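Trial diary, January: the Truren package, second week

Red box again. I have looked at so much of it now that I see it when I shut my eyes. 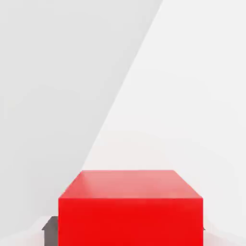

Morning

Started at eight with the coffee from downstairs because ours has been broken since before the holidays. Po-yen had left the simulator running overnight on the shared workstation, so the room was warm and the fan was going like a hair dryer. He says it finished. What it finished I can't tell yet, because the log viewer that comes with Truren only opens one run at a time and takes its own sweet time closing the last one.

For my own memory, since I will be asked in the spring what we were thinking: Prerkby sells this as a package. You get the simulator, a library of ready-made tasks, a "scene builder," and a support contract. The idea is that you teach a robot arm to pick things up inside the computer, and then you move what it learned over to the arm on the bench, and you save yourself months of somebody standing there putting the part back. We are on the trial license. Gilchrist, who are the ones with the real money in this, want a yes or no from us before they put it into the Willdale building. I am supposed to be the no, I think. Every group needs one and I have the face for it.

The task we are stuck on is the plainest one in the library. Pick up a box. The box is red, very red on the front and a washed-out salmon on top where the light gets it, and it sits in a white nowhere with a bit of gray off to one side. When the view comes in this low and close, the box eats most of the bottom of the picture and whatever is behind it may as well not exist. There is a scrap of dark gray showing at the left of it and a tinier one at the right. Chun-hung and I spent far too long this morning on what those are. He says fingers. I say it could as easily be a second block. We went back and forth, and neither of us could settle it from the picture alone.

Which bothers me more than it bothers him. If two grown people with the thing blown up on a monitor can't say what is behind the box, I would like to know what the software thinks it is learning from that view. Chun-hung's answer is that it gets other information too, joint positions and so on, and it doesn't need to see everything. Fine. But then the sales pages shouldn't go on and on about vision.

Late morning

Call with Érica Evangelista from Prerkby. She is good at her job and I have nothing against her. She knows the product, she doesn't pretend to know things she doesn't, and she laughed when I asked if the salmon color was a feature. The lighting is "physically based," she said, and I could change it. I asked how long it takes to change it for every task in the library. She said there is a setting for that in the full license.

There is a setting for a lot of things in the full license. I have started a page at the back of this notebook headed "full license" and it is getting long:

Lighting presets.
Background swaps (we have pale gray and paler gray).
Exporting runs in a format anything else can read.
More than one person logged in at once. This one made Hiu-tung swear out loud.

I asked Érica for numbers on how well the box task carries over to a real bench. She said it depends on the bench. I said suppose it's an ordinary bench. She said customers had been very pleased. I wrote "very pleased" down and underlined it, and she must have heard the pen, because she offered to send a write-up. It hasn't come as of this evening. I'll be fair and give it a few days.

Lunch

Soup. Hiu-tung Wan thinks I am being unkind to the box. Her view is that a dull scene is a sensible place to begin, and you don't teach a kid to drive on the interstate. I do see that. My trouble is with the price of the parking lot. If the starting scene is a red box and a white background, then I could have had that from something free, and Tsung-han more or less did build one last summer, in a couple of weekends, with worse shadows.

She also said the shadows here are pretty nice. I went back and looked after lunch. There is a long slanted edge running down behind the box, gray on one side and almost white on the other, and the line is soft, so it could be a shadow or it could be where two walls meet. She took it for a shadow. I took it for walls. We did not ask Chun-hung.

Afternoon

Finally got the log viewer to open the overnight run. Po-yen had set it going with 1,000 attempts, which is the default, and which the manual calls "a light session." The summary page gives you a big green badge at the top that says the session is complete. Complete only means it got to the end. I nearly wrote it down as a success myself and I'm the suspicious one. You have to go down two menus to find out how the attempts were scored, and the score there is a blend of getting near the box, touching the box, and lifting the box, all stirred together with weights you can't see on the trial.

So we did it the slow way. Tsung-han pulled 22 attempts at random and he and I watched them through and marked them by hand, on paper, with the rule that the box has to come up off the surface and stay up until the end. We agreed on 17. Of the rest, one was a push that slid the box sideways and scored very well, thank you, in Prerkby's arithmetic. The other 4 were misses, and on those the score was decently low.

I have to put down that 17 is better than I expected. It's an easy object and nothing is in its way, and we only looked at 22, but I came in ready to see it flail and it mostly didn't. The approach is smooth. Tsung-han was pleased. He would like us to buy it, I think, mainly so that he never has to maintain his own one again, and I can't blame him for that.

What I don't like is the push. A thing that gets rewarded for pushing will push. On the bench that means a part on the floor, and in Willdale it means a part under the conveyor and somebody lying down with a flashlight. I want the weights. I wrote to Érica and asked for the weights.

Then we tried the scene builder, which is what I was looking forward to, if I'm allowed to look forward to things. The brochure says you can describe your own part and have it on the table "in minutes." Hiu-tung had a go with one of Gilchrist's brackets. The import took the file. The bracket showed up enormous. She found the units setting and it showed up tiny. She found the other units setting. By the time it was the proper size it was half sunk into the surface, and when she started the physics it shot off upward and we never saw it again. She was laughing too hard to try a second time right away. On the third try it sat still, so it does work, and I'd call the whole business an afternoon with tea in it. If they printed "in an afternoon" I'd have no complaint.

Po-yen came in at four, looked at the bracket, and asked why it was red. Everything you import comes in red. There's no reason given in the manual. Changing it is easy enough, one part at a time.

Things to ask before I sign anything

The score weights, in writing, and whether we can set our own.
What happens to our scenes if we stop paying. The contract says they remain "accessible," and I don't know what that means if the program that opens them has locked us out.
A carry-over test on our arm, with their person here and our part on the bench. I don't want to see their part.
A camera higher up. I know you can move it. I want to know why the stock one is so low that the box hides everything, and if anything that was trained from down there has to be done over when you raise it.
Whether "support" is Érica or a web form.

Evening

Typed most of this at home. Reading it back, I sound crosser than I was. It was a decent day's work and the thing crashed only once, during the bracket, and it got our place back when we restarted, which the old setup never did.

I keep turning over what Gilchrist will hear if I send them 17 out of 22. They'll hear "most." They'll picture a bracket coming off a belt with oil on it and other brackets on top, and an arm calmly taking the right one. What we have is a box with nothing on it in a room with nothing in it, inside a computer. Between those two there's a whole lot of work and I can't tell from this trial how much of it Prerkby has done and how much they are leaving for us. Érica probably could tell me. I think I'd believe her if she said it plainly.

Tsung-han sent a message just now. He has left another run going overnight, same box, with the camera raised as far as the trial allows, and he wants to mark a fresh batch by hand in the morning before anyone looks at the score. Good. I told him to bring pencils, since Hiu-tung walked off with mine.

Also need to call about the coffee machine.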